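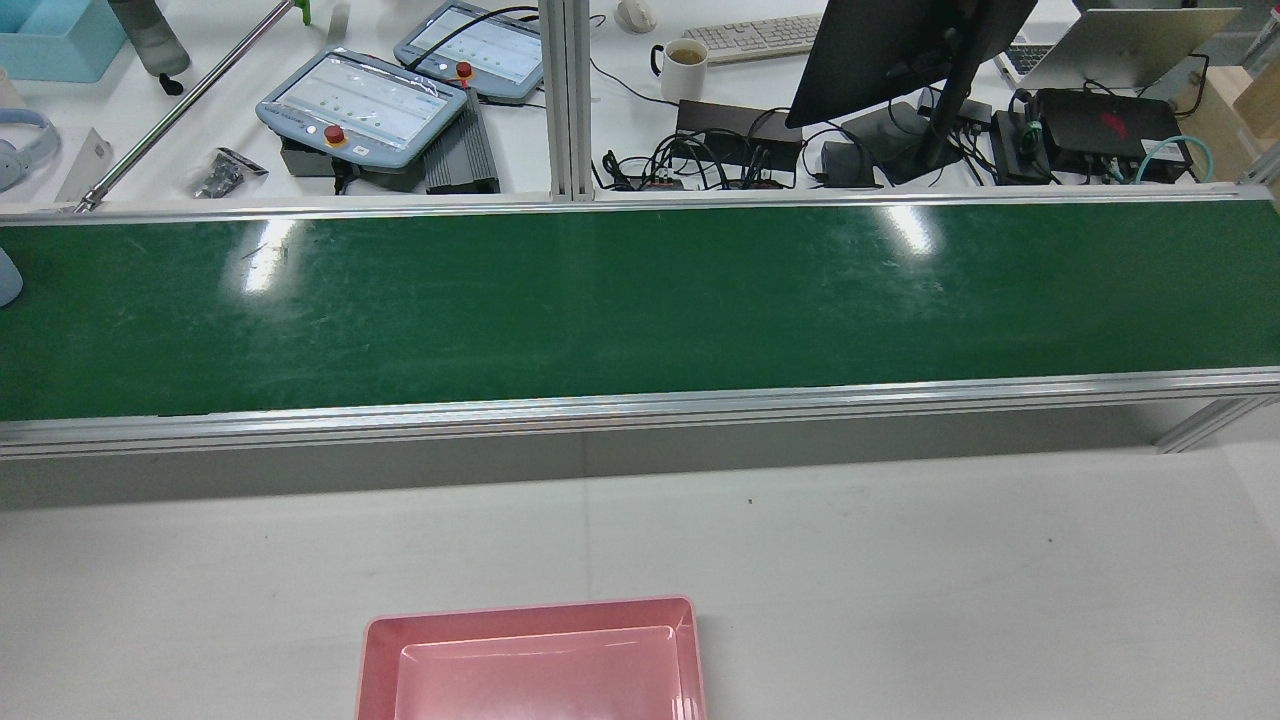
The Flellcombe Code is a set of good-practice rules for small robot cells in which a conveyor is loaded or unloaded by one or more robot arms. It is used mainly in teaching workshops and test labs, where the layout of a cell changes often and full perimeter guarding is not always fitted. The code is voluntary and does not replace the machine safety law of the place where the cell is run.

Scope

The code applies to belt conveyors with a belt width of up to 500 mm and to arms taught by means of a handheld pendant. Overhead conveyors, mobile robots and cells handling hot or corrosive goods are outside its scope.

History

A first draft was written by Irena Krajewska and Szymon Grabowska at the Drulville workshop, after a review of stopping faults in shared cells. It drew on an older in-house manual known as the Sobczak rules, which dealt with conveyors alone. The section on pendants was added in the second edition, edited by Kanini Mfinanga.

Main provisions

Each arm must have its own pendant, marked with the name of the arm it controls. A pendant that is powered but not held is to be laid face up, with its emergency stop button clear of cables and tools and within reach of the operator. Where two or more pendants share a bench, pressing any one emergency stop must halt every arm and the belt. A disconnected pendant must be removed from the cell, as its stop button would have no effect.

A strip 300 mm wide along each side of the belt is to be kept free of loose items while the belt is running. Trays used as pick or place targets are exempt, provided their position is recorded in the program. Belt speed during teaching is set at the lowest value the drive will hold steadily.

Stop functions are tested at the start of each shift and after any change to wiring. The test is repeated 3 times with the belt loaded, and the results are entered in the cell log.

Revision and criticism

The current edition has 9 clauses. Leszek Cieślak has argued that the free strip is hard to maintain where computers and power supplies share a bench with the conveyor, and has proposed a raised barrier as an alternative. The barrier was tried on the Presell line at Drulville and is listed in an annex as an optional measure.

See also

Emergency stop
Conveyor guarding
Teach pendant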